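Tondbridge Allotment and Garden Society
Minutes of the general meeting, Sat 24 May

Present: 2 officers and the members who signed the sheet by the door.
Chair: Wanda Dunleavy
Apologies: received from the plot holders of the lower row, who had a family wedding.

1. Minutes of the last meeting
The minutes were read and accepted with one correction. The word "hedge" in item 4 should be "edge". The secretary is sorry for this mistake.

2. Water
The chair informed the meeting that the tap near the Biwott Lane gate is repaired, but the pressure stays weak in the evening. Several members asked if the second tank can be filled during the night. This was discussed for a long time. One member was of the opinion that the float valve is too old and will stick if it is used every night. It was agreed to try night filling for two weeks and then to look again. Members are asked not to leave hoses running on the ground when they go home for lunch.

3. Rent for the plots
The yearly rent remains at 71 dollars for a full plot. A proposal to make a lower rent for half plots was put forward. It got support, but the meeting did not want to decide before the accounts are closed. The proposal will come back in September.

4. The shed roof
Two offers were received. The offer from Skivum is 496 dollars, with the old felt taken away. The other offer is cheaper but does not include the removal, and we would have to bring the felt to the dump ourselves. After some discussion the meeting voted for Skivum. Three members voted against. They wished it to be written that they would prefer to do the work with our own hands, as was done with the compost bays.

The shed must be emptied before the roofers come. Everything that has no name on it will be put on the grass in front, and what is still there after one week will be given away.
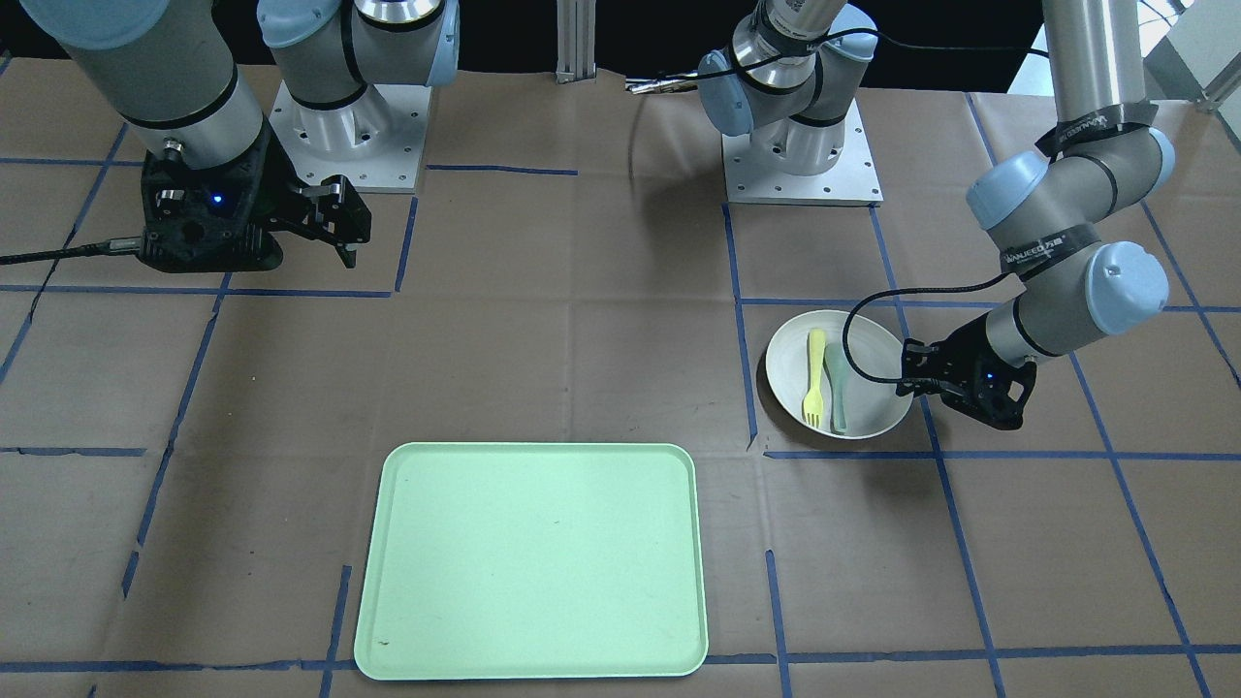 5. Seed potatoes and shared orders
The shared order of seed potatoes arrived late this year and one sack was soft. The supplier, Dreltisex, has promised a credit for the next order, but the letter has not come yet. The chair will write again. It was asked if we should change to another supplier. Most members find the prices good and want to stay one more season.

For onions the order list closes earlier than last year. Please write clearly – last time it was not possible to read if somebody wanted red or yellow, and the person received both.

6. Paths
The main path is too narrow at the corner by the plum trees. A wheelbarrow can pass, but a wheelchair cannot. The holders of the two plots at this corner have agreed to give a strip of ground on each side. The meeting thanked them. The new border will be marked with string first, so that everybody can see it before the boards are put in.

7. Other matters
A member complained about smoke from garden fires on warm afternoons. The rule is already in the plot agreement: fires only after six o'clock, and never when the wind blows to the houses. The chair will hang the rule on the notice board again.

The question of chickens was raised and was not accepted.

It was asked who has the key of the tool box. The key was found during the meeting, in the coffee tin.

8. Next meeting
The next general meeting will be held in September in the same room. Points for the agenda should reach Wanda Dunleavy in writing one week before.

The meeting was closed by the chair at ten minutes past noon.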